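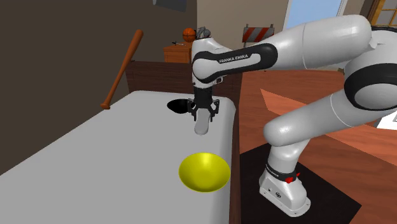

The simulated arm with the white cylinder in its gripper and the yellow bowl still to go.

Rullevow review: teaching a robot arm from your desk chair
By Catalina Godoy

Rullevow costs 99 dollars and lets you drive a simulated robot arm with a handheld controller, record what you did, and feed the recording to whatever you're training. I have now put things in a yellow bowl more times than I have put away my own dishes.

Setup took an evening. The Skitora controller paired on the second try, after I'd blamed the cable, the laptop and Afiq Manurung, in that order. Moving the arm is pleasant. You squeeze a trigger to close the gripper and tilt your wrist to turn it, and there's a lag setting you should drop to 2 before you do anything else. The default feels like steering a canal boat.

Depth is the weak point. On a flat monitor I kept stopping high over the table, lowering, stopping, lowering again – and every one of those pauses goes into the demo. Yanti Rondonuwu trained a policy on my first batch and it hesitated exactly the way I do, which was a little personal. The trim tool helps with the start and end of a take. It can't touch the dithering in the middle.

The room is nicely furnished, with a baseball bat against the wall and a basketball on a cabinet. I'd trade both for a second camera view.

Export is quick, and I've saved more than 1000 takes without a crash. The undo button deletes the whole take, so keep your thumb off it.

Worth the money if you have patience and a decent chair. Four stars, and my wrist gives it three.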